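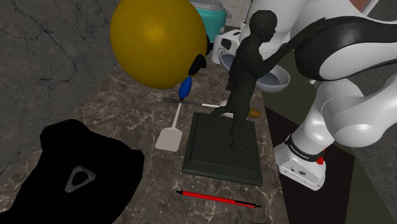
Über uns

Hallo, ich bin Annick und habe Callden mitgegründet, zusammen mit Shih-chieh Tsang, der bei uns alles rechnet, was ich mir ausdenke. Angefangen haben wir in meiner Küche in Plallton, mit der Frage, die mir meine Mutter bis heute am Telefon stellt: Kann so eine Maschine jetzt endlich mal abräumen?

Na ja. Ein bisschen! Wir lassen Roboterarme am Rechner üben, in simulierten Küchen, in denen ziemlich viel herumliegt (ordentlich ist es bei mir zu Hause ja auch nicht). Im Januar haben wir 320 Aufgaben laufen lassen, vom Löffel wegräumen bis zum Tasse umstellen, und 213 davon haben geklappt. Bei Tassen bin ich inzwischen richtig optimistisch. Flache Sachen, die platt auf der Arbeitsplatte liegen, sind dagegen eine Plage, und sobald etwas Großes davorsteht, wird der Arm furchtbar umständlich.
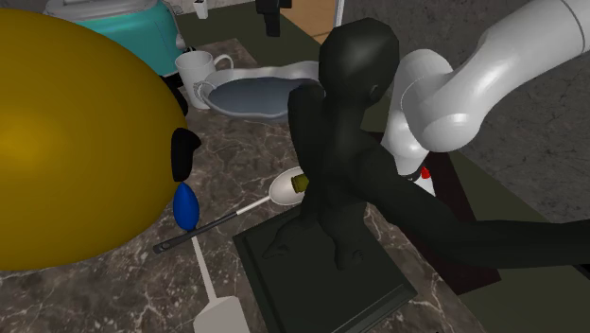
Danylo Lytvynenko hält das alles für viel zu brav: Solange kein echtes Spülwasser im Spiel sei, schrieb er uns, glaube er kein Wort, und seinen Abwasch mache er bis dahin lieber selbst. Kann ich verstehen, meinen mache ich ja auch noch selbst.

Wir sind inzwischen 16 Leute und sitzen immer noch in Plallton, nur jetzt mit eigener Kaffeemaschine. Unser Übungsprogramm heißt Narano, und wer es in der Werkstatt oder zu Hause ausprobieren möchte, schreibt mir einfach. Vormittags bin ich am besten zu erreichen, ab 14 Uhr hänge ich meistens mit Shih-chieh über irgendeinem Löffel.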